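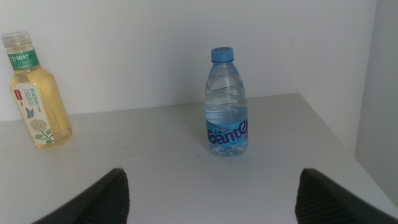
Bottled tea and bottled water – what's in your fridge door?

Drinks & Snacks > Cold Drinks
Page 1 of 1

ridgeline_pat
Posts: 59
Sunday, September 27, 2020

OK, I have fallen hard for unsweetened tea in bottles and I need people to talk to. I grew up on the sweet stuff by the gallon, so the first time I had a plain green tea from the Asian grocery in Trisden I thought they'd left something out. Second bottle, I got it. By the end of the week I was buying four at a time!

My routine now is one bottle of tea and one bottle of plain water on the desk every morning. Water first, tea with lunch. Blue cap, white cap, no mixing them up. I love the way a pale yellow-green tea looks in a clear bottle with the light coming through it – it makes me want to drink it.

Two questions. Do you drink yours cold or at room temperature? And does anybody reuse the bottles? The boxy kind with square shoulders seems too good to toss.

mallowfield
Posts: 200

Cold! So cold it hurts. I lay mine on the bottom shelf of the fridge overnight and they come out perfect. I tried room temp once on a road trip and it tasted like the water you soak beans in.

Welcome to the club, by the way. Jasmine is your next stop.

tin_kettle
Posts: 2000

Going to disagree with mallowfield. Room temperature is where you can taste the tea. Straight from the fridge all you get is cold and a little bitterness at the end. Take it out half an hour before lunch and try it side by side with a cold one. I did this with my whole family and it split us right down the middle, so at least it was a fun dinner.

On reuse: I wouldn't for drinking. Narrow necks are a pain to clean and I can never get a brush into the corners. For watering seedlings they're great. Poke a few holes in the cap and you have a tiny watering can.

ridgeline_pat
Posts: 60

Oh, the watering can is a wonderful idea. I have basil on the windowsill that is going to be very happy.

Will do the side by side tomorrow and report back.

orchard_bus
Posts: 74

Can I put in a word for the square bottle in general? Round ones roll. I've lost so many round water bottles under the seat of my car. A square one stays where you put it, and they pack tight in a cooler. I have a Nornik lunch cooler, the small one, and square bottles stand up along the side like books.

The thin ripply water bottles are another story. I squeeze too hard opening them and get it all down my sleeve, every single time.

mallowfield
Posts: 201

Hold it by the shoulder when you twist the cap! Up high where the plastic is curved, it's stiffer there. Changed my life.

And tin_kettle, I did try your half hour thing just now. Still beans.

tin_kettle
Posts: 2001

Then it's the brand. Which one?

mallowfield
Posts: 202

The store brand at Prothero, in the big bottle. I know, I know.

tin_kettle
Posts: 2002

Well, there you go. Try one with nothing on the ingredients list but water, tea leaves and maybe vitamin C. If you can't read the label, ask at the counter. The folks at my shop have been so nice about it, and I've found a couple of favorites that way.

orchard_bus
Posts: 75

The Sevberg market is supposed to be getting more cold teas in October, if anyone is out that way. I'm going for the oolong.

ridgeline_pat
Posts: 61

Side by side done! I'm sorry to both of you, but I liked it in between, fifteen minutes out of the fridge. Cool, not freezing, and there's this grassy sweetness that hangs around after you swallow. Basil has been watered too. I made the holes way too big and flooded the saucer, so go small with the pin.

Jasmine is on the list for Saturday.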